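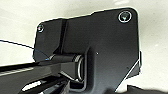 Black metal plate with a screw near each top corner and a pivot barrel lower down.

Kids' Corner > Machines > Robot Care

Filed under: How Stuff Keeps Working

How I look after a robot arm

You brush your teeth, right? You pump up your bike tires and (I hope) you clean out your backpack before the banana at the bottom turns into soup. A robot needs looking after too, and that's my job. I work at Skivex in Morais, and the robot I spend most of my time with is called Sovomis. Sovomis is an arm that practices in a kitchen.

Let's start with screws, because I love screws! Look at the bigger one on the black plate. It's a countersunk screw. The hole is shaped like a little funnel, so the head sinks down into it and there's less sticking up to snag on things. Run your finger over a door hinge at home and you'll probably find a few.

Now, a robot shakes a tiny bit every time it stops and starts. You might not even see it. But shake a screw enough times and it can start to turn, a hair at a time, and then the part it was holding begins to wiggle. So I check them. First I switch the robot off and wait until it's completely still. I put my screwdriver in each screw and give it a gentle try. If it doesn't move, great, on to the next one. If it does, I tighten it with a special tool that clicks when it's tight enough - too tight is bad too, and I once snapped the head right off a screw and had to spend my whole lunch digging out the rest.

Next comes the pivot. A pivot is a spot where something turns, like your elbow. I move the joint slowly by hand and I listen. Smooth and quiet is what I want. A scratchy sound means grit has gotten in, and crumbs are the worst for that (toast crumbs, I'm looking at you). I wipe the outside with a soft cloth.

Then the cables. They carry power and messages, and they have to bend when the arm bends. Try holding a string along your own arm and folding your elbow. If the string is too short it pulls, and if it's too long it flops around and catches on stuff. Getting the length right took me all of one afternoon when we set Sovomis up, and I still go back and fuss with it.

After all that I switch on the power and let the arm do its warm-up, which is 10 slow stretches. I stand behind the line on the floor and keep my hand near the big red stop button. Then it can go back to kitchen practice, with cabinets and drawers to reach for.
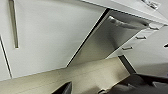 One reader wrote to ask whether a robot gets tired, and whether Sovomis ever has a day off in all 365. Good question! It doesn't get sleepy like you do, but its parts do wear down bit by bit. We stop for a full checkup after every 900 practice moves, and I keep a notebook for it. The last page I filled in, for October 2023, mostly says "fine," with one "squeaky, cleaned it, fine now."

If you've got a bike or a scooter, you could keep a notebook like that as well. Ask a grown-up to go over the bolts with you, and write down anything that rattles.

More from Kids' Corner
Why does grease feel so slippery?
Inside the Skasura tool drawer
2 ways to coil a cable without knots
What the big red button does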